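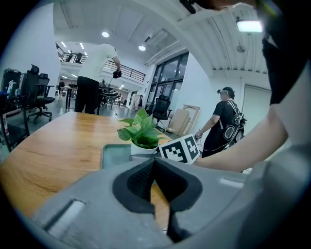

So I finally moved to Gonbridge in January, and I have been meaning to write about it ever since, but first there were the boxes, and then there was the boiler, and then I got completely sucked into learning to bake rye bread and forgot I had a blog at all. Sorry! Hello again to the four of you.

The rye thing started with my downstairs neighbor, Florante Ignacio, who left a loaf outside my door the week I got here. I ate half of it standing up in the kitchen with my coat still on. Dark, sour, a bit sticky in the middle, and so heavy I could have propped a door open with it. I went down to say thank you and came back up with a jar of starter and a page of instructions in pencil, most of which I couldn't read.

My first loaf was a brick. The second was a brick with a hole in it. By the third I had worked out that the word I'd been reading as "warm" was "wait" (his handwriting, not my eyes), and once I let the dough sit for 18 hours it started behaving like something you might want to eat.

If you're near Gonbridge, get your flour from Gunn, the little shop behind the bus station. They grind it coarser than the supermarket kind and they'll sell you any amount you like. I bought 125 grams of caraway the first time, which is a ridiculous amount of caraway. Everything I own smells of it. My scarf smells of it.

I did look at buying a proper mixer. The Hultano one everybody raves about costs 1,400 dollars, and I laughed out loud in the store and went home to my wooden spoon. Rye doesn't really want kneading anyway – it's more like stirring wet cement, and you're done in 10 minutes.
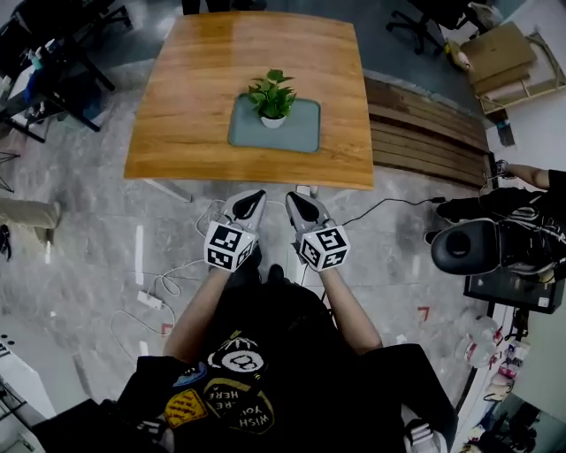 A bit of green on the table.

What I didn't expect is how much the bread would sort out my days. I feed the starter when I get up, before coffee, and then again after supper. I used to drift around until lunch in my pajamas answering emails. Now I've got flour on my hands before seven and I'm weirdly cheerful about it, which my sister finds very annoying on the phone.

The starter is called Remik, by the way. It came with the name already on the lid and I didn't like to ask.

Next I want to try the version with molasses and sunflower seeds, and maybe one baked overnight at a really low heat, if I can trust this oven (I can't). If any of you have a recipe that works in a small loaf pan, please put it in the comments. I've got a lot of caraway to get through.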